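台所にロボットアームを置く人のための、わが家の決まりごと

家庭用の小さなアームが台所に来ると、たいてい最初の一週間で果物が一つ犠牲になる。うちはトマトだった。床ではなく、壁で見つかった。以来、冷蔵庫の横に決まりごとを貼っている。貼り紙を読むのは人間だけで、アームのほうは一行も読まないのだが。
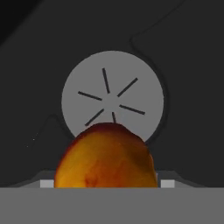

桃と二本の指先(シミュレーション画面)。奥は灰色の円盤。

1 まず画面の中でやらせる

新しい動作は、本物の果物の前にシミュレーションで試す。画面の桃はいくら握っても汁が出ないし、弁償もいらない。ただし、画面でうまくいったからといって台所でもうまくいくとは限らない。計算上の桃には産毛の滑りも、買って三日目のあの頼りなさもない。シミュレーションは合格証ではなく、仮免くらいに思っておく。

2 力は弱いほうから

握る力の設定は、いちばん弱いところから二段階まで。持ち上がらなければ一段ずつ上げる。最初から「標準」を選ぶ人が多いが、あれはどうも缶詰の標準らしい。桃、完熟の柿、いちじくは弱のまま。弱で落とすようなら、力を上げる前に指先を拭く。だいたい油がついている。

3 指先は食器と同じ扱い

食べ物に触れる部分は調理器具である。使うたびに外して、台所用洗剤とスポンジで洗い、乾かしてから戻す。外せない型なら、取扱説明書で認められた方法で拭く。アルコールで曇ったり割れたりする素材もあるので、そこだけは説明書をちゃんと読むこと。生肉を触った指先で果物を触らせないこと。人間には言うまでもない話だが、機械には言うまでもある。

4 腕の届く範囲に線を引く

腕をいっぱいに伸ばした先から、さらに34センチ外側にマスキングテープを貼る。動いている間はその内側に手を入れない。鍋も包丁も置かない。34という半端な数字は、うちの調理台の端がそこだったというだけのことなので、広く取れる台所なら広く取ってほしい。猫には線の意味が通じない。猫のいる家では、運転中は台所の戸を閉める。

5 停止ボタンは手の届くところに

非常停止は、立って作業する人の利き手側で、しかも腕の動く範囲の外に置く。アームの向こう側に置いてはいけない。止めたい相手を越えないと押せない停止ボタンは、飾りである。月の初めに一度、何も持たせずに動かして、押して止まるか確かめる。来客に「押してみます?」と勧めると、喜んでやってくれる。

6 目を離さない、火を任せない

果物を皿に移すくらいの仕事でも、運転中は同じ部屋にいる。玄関のチャイムが鳴ったら、まず止めて、それから出る。コンロの近くでは使わない。揚げ物は論外。「あと少しで終わるから」と言って廊下に出る人は、トマトの拭き掃除係に任命される。

7 置き場所を変えたら最初から

調理台の上で動かしていたものを食卓に移したら、位置合わせをやり直す。皿を替えたときも同じで、縁の高い鉢などは特に怪しい。弱い力、遅い速度、空の手で一度通してから食べ物を出す。面倒でも、天板のへこみを直すよりは早い。

8 記録はノートで十分

日付、持たせたもの、力の段階、落としたかどうか。これだけを鉛筆で書く。うちのノートは117行目まで来たが、読み返すと、失敗はほとんど夕食前の急いでいる時間に集まっている。アームは急いでいないので、原因はおのずと絞られる。

よく届くお便りから

テウン・スハウテンさんからは「桃を軸のほうからつかむのと横からつかむのと、どちらがよいか」。うちでは横からで、縫い目の筋を避けて、いちばんふくらんだあたりを挟ませている。やわらかくなった桃は、どこからつかんでも跡がつく。そういう桃は手で持って、流しの上で食べるのがよい。

デクラン・キーンさんは指先に輪ゴムを巻いているそうだ。滑り止めとしてはわかるが、切れた輪ゴムがサラダから出てくるので勧めない。メーカーの交換用パッドがあるなら、それを使ってください。

次回は9月、ぶどうの房を扱う。一粒ずつもがせようとして、すでに後悔している。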